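Trordale College of Further Education
Hospitality and Catering, Level 2
Unit 9: Packed Meals and Portable Service
Handout for Session 4 - Setting Out a Place for a Boxed Meal
Unit tutor: Benedicta Dramani

Purpose of the session

Students have so far dealt with meals that are plated in the kitchen and carried to the table. This session considers meals that arrive in a closed box and are shared out at the table itself, as is usual in day centres, nurseries and small meeting rooms. The practical work takes place in the Annan Room. Aprons are required and long hair should be tied back.

Reading to be completed beforehand: course reader, chapter on cold service, as far as the section on cutlery.

1. The working area

Tables in the Annan Room are to be wiped down and dried before anything is put on them. Where a table has been taped into sections, the tape is to be left in place. It is used by several groups during the week, and lines that have been lifted and pressed down again rarely stay straight. Students should not treat the lines as exact measurements. A plate may rest across a line without penalty.

2. Placing the box and plates

The box is placed first, within easy reach of the person serving. Plates are then set on either side of it, leaving enough space for the lid to be taken off and put down. Plates should be handled by the rim and checked for chips and smears before they are laid. Any item that is not to go inside the box, such as a piece of whole fruit, is kept well clear of the plates until it is called for.

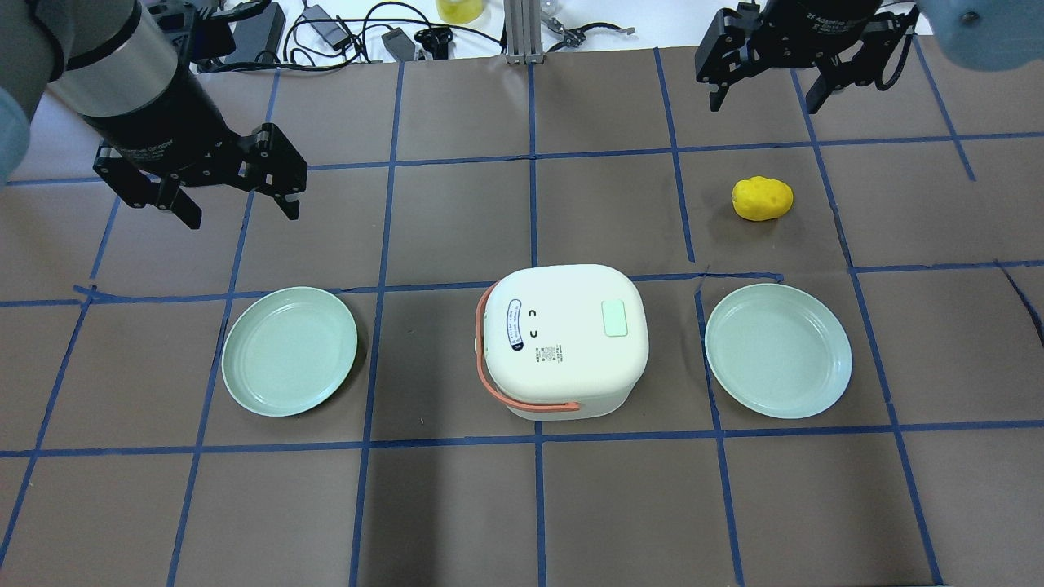 Figure 1. Closed box with a plate laid on each side, before serving.

The box remains closed at this stage. Lids are opened only when all plates are in position and the server has clean hands. Students often open the box early in order to check the contents; this should be done in the kitchen, against the packing sheet.

3. Sharing out

Cold items are served before anything with a sauce. Where two people are to share one box, the contents are divided evenly by eye - weighing at the table is not acceptable in front of guests. For the purposes of the exercise, each box is packed with 400 g of food, of which 100 g is salad or cut vegetables.

4. Clearing

Plates are scraped and stacked by size. Boxes are emptied, and the lid and base are washed separately, with attention to the corners and the groove beneath the lid, where food collects. Both parts must be fully dry before the box is closed and returned to the Ikora shelving.

Written task

Write one side of A4 on how the layout would change for a guest who can use only one hand. Refer to the position of the box, the plates and any loose items. Work is to be handed to Kipchumba Temba in the unit office by the end of July.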